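Toy veg keeps going missing, what do you store yours in?

My daughter has the Bivis play food set and I swear the small pieces breed under the sofa. I tried a shoebox, then a 60 cent mesh bag. What works for you all?
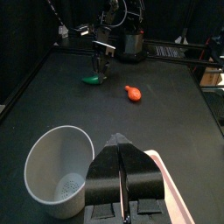 posted by Deirdre Mac Suibhne, 9th July

We use a white plastic cup with little round holes in the bottom, like a strainer, so I can rinse things right in it (great for sticky hands season!). The orange squash-looking one and the green pepper are always the last two not put away, though at least they show up well against our black table. Every scuff and bit of dust does too, sigh.

plarnska73

Get a bin with a lid. Done.

camargo_mom

Crochet basket! I made mine in June and it took 90 minutes, tops. It does sag if you overfill it, so maybe go a size up.

Comments (2)
aneo6: do the holes let crumbs out too?
plarnska73: still say lid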